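The Tindosov 2 Rotary Mixer: My Page for the Little Gray Box

5 min read

So, the second version is finished and on the bench, and I've been told I need a proper page for it instead of the one line that's been sitting on the site since November. Fine! I build these, I DJ on them, I'm not going to pretend I'm neutral.

The Tindosov 2 is a rotary DJ mixer. Two channels, big knobs, no faders anywhere. If you've only played on club mixers with sliders it feels odd for the first half hour, and then you start doing these long, slow blends where one record sort of leans into the other and you wonder why you ever rushed. I play a lot of deep house and dubby disco, stuff with seven-minute intros, and I wanted a box that suited it. The first Tindosov came out of that and it was, well, a first one. It sounded lovely and it hummed if you stood a phone on it.

The hum is gone. I moved the power supply outside the case (it's a separate brick now, on a long lead, so you can kick it under the booth) and redid the grounding from scratch. That took most of the winter and I'm not going over it again here, except to say thank you to Orhun Erdem, who lent me his scope and then never asked for it back. 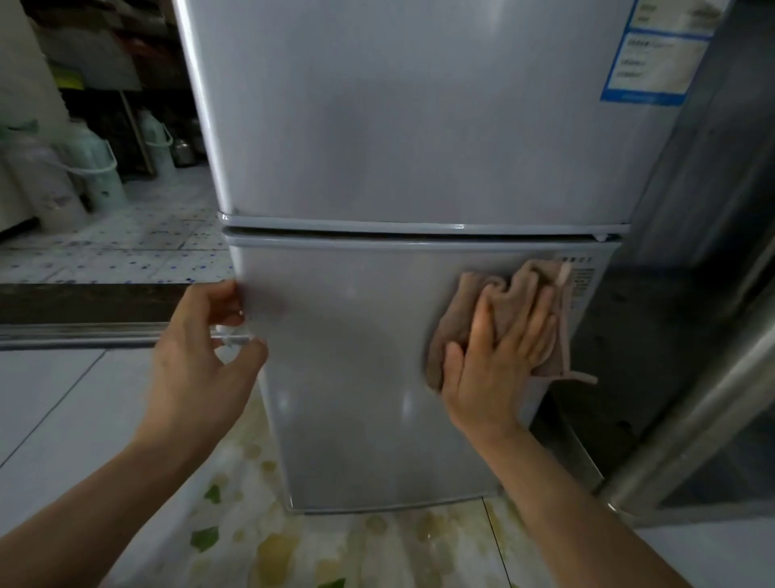 The other big change is the isolator. On the old one you had bass and treble and that was your lot. Now there's a 3-band isolator across the master, low, mid and high, and each band goes all the way down to nothing. Pull the lows out for sixteen bars, bring them back with the kick, watch the room. It's the oldest trick going and I still grin every time. I set the crossover points by ear with a pile of records from the Sallero back catalog, mainly the twelve-inches, so if your taste runs to fast and hard you might find the low band reaches up a bit further than you're used to. There are trimmers inside for that. Email me and I'll send you the drawing.

Each channel takes phono or line on a push switch. The phono stage is the same one as before, I didn't touch it, people liked it and so do I. There's a send and return for your delay pedal or whatever you use, and it has its own level knob on each channel this time, which about half of you wrote in to ask for. The booth output is separate from the master. Headphone cue is a knob you turn between cue and mix, plus a button per channel. The headphone amp is loud. Start low, please.

What it hasn't got: no USB, no effects, no microphone input (I know, I know), no BPM counter, no lights apart from the meters and one power lamp.

We tried it out properly at an Akosel night, ten in the evening until the last bus, three of us taking turns. I wrote down what people grumbled about on the back of the running order. The cue buttons were too stiff, so they've been swapped. The meters were so bright you could read by them, so there's a dimmer on the rear panel now. And somebody wanted the knobs further apart, which I did, by a finger's width, and it meant a whole new front plate, and it was the right call.

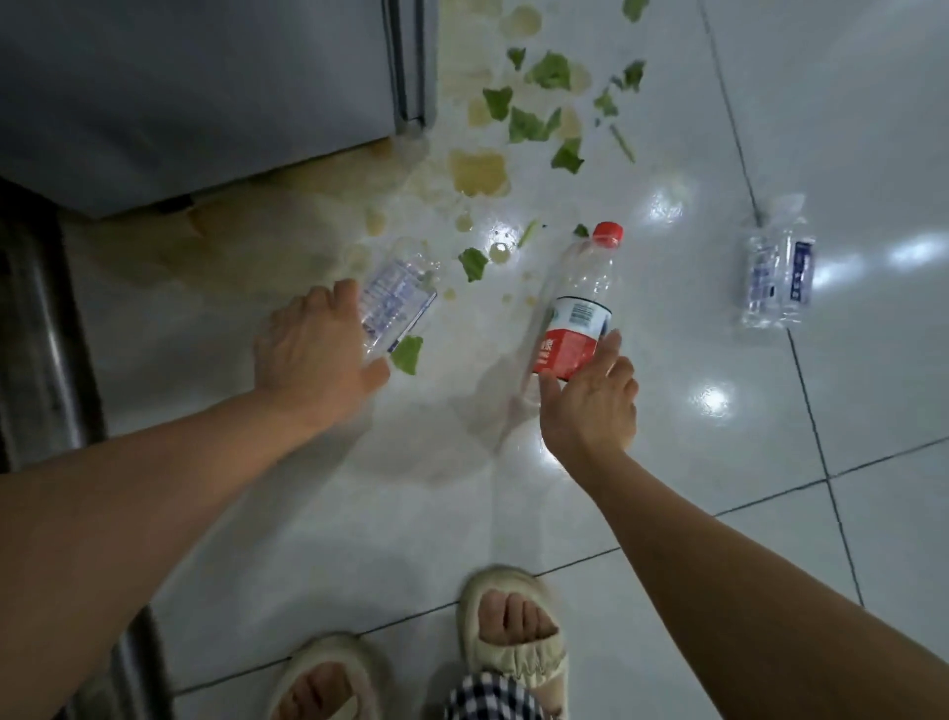 Judit Farkas wrote to say that she'd run hers for a month between a pair of old turntables and a laptop, and that the send was the part she used most: "I leave a tape echo on it all night and just lean on the knob when the vocal ends." She'd still like a mic input, and she wanted me to put that on the page, so there it is. She also asked whether the isolator could be switched out completely. It can, there's a bypass button just to the left of it, small and black and easy to miss.

The details people usually ask me for:

Channels: 2, each phono/line
Isolator: 3-band, on the master, with bypass
Width: 219 mm
Outputs: master (balanced), booth (unbalanced), record
Headphones: full-size jack on the front
Power: external supply, included
Case: folded steel, painted gray
Price: 663 euros, plus shipping

I build them in small batches, and each one gets an evening of music through it before it goes in a box. If a batch is gone you can put your name down and I'll write when the next lot is close. No deposit. Repairs I do myself, and I'd much prefer you sent it back to me than let a friend have a go with a soldering iron, though the schematic is in the box if you really must.

The first Tindosov can't be upgraded to this one, sorry, the boards are a different shape. I do have spare knobs for both.

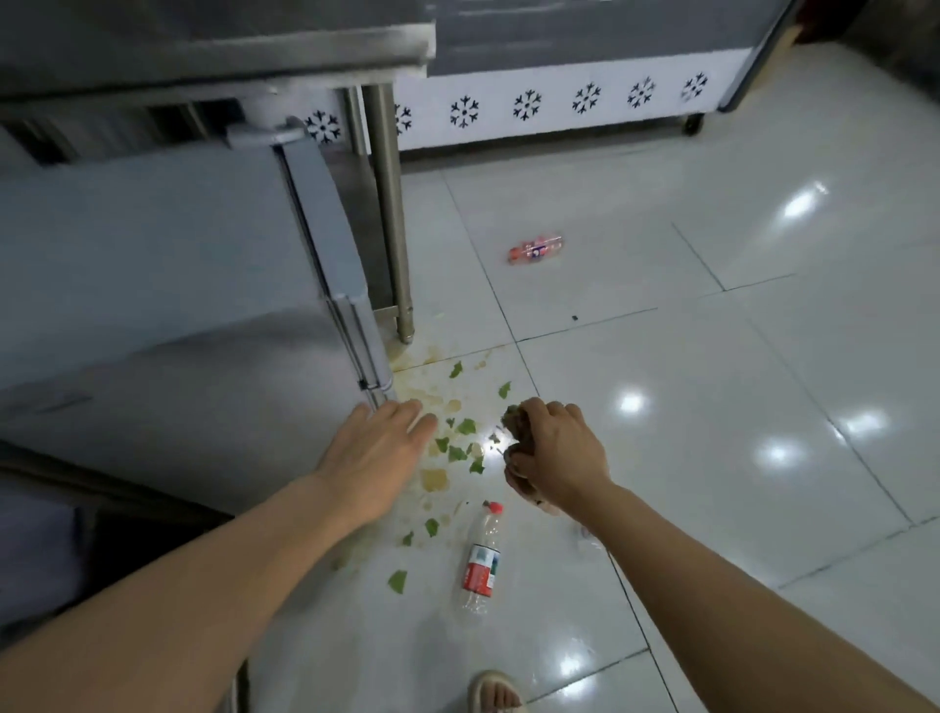 A rag, a spill and a red-capped bottle on white tiles.

Orders and questions go through the contact form, and I answer most of them in the morning with coffee. Tell me what you play and what you're plugging in, it helps me set the input gain before it leaves.

Last updated: November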